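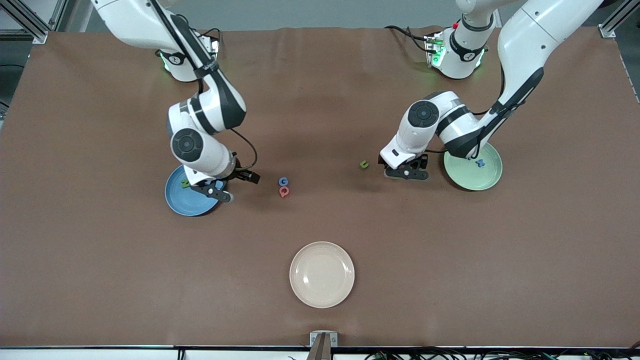
Foam letters on a tabletop, with one green letter on a blue plate.

Foam Letters: What Are They Made Of?

Foam is a solid with gas trapped inside it. The gas sits in very small pockets called cells. Gas weighs little, so a foam letter is light for its size.

Foam letters are good for sorting. To sort is to put things into groups by a rule. The rule can be color, shape, or the order of the alphabet. Each group needs its own place, such as a plate with a raised rim.
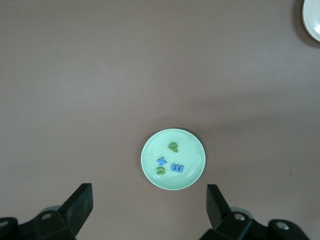
A letter can also be turned. Turning changes its direction but keeps its shape. A capital N turned a quarter of the way looks like a Z. A lowercase p turned halfway looks like a d.

Words to know
Cell: a small pocket of gas in foam.
Rim: the outer edge of a plate.
Rotate: to turn around a point.

Text: Ruth Rowbotham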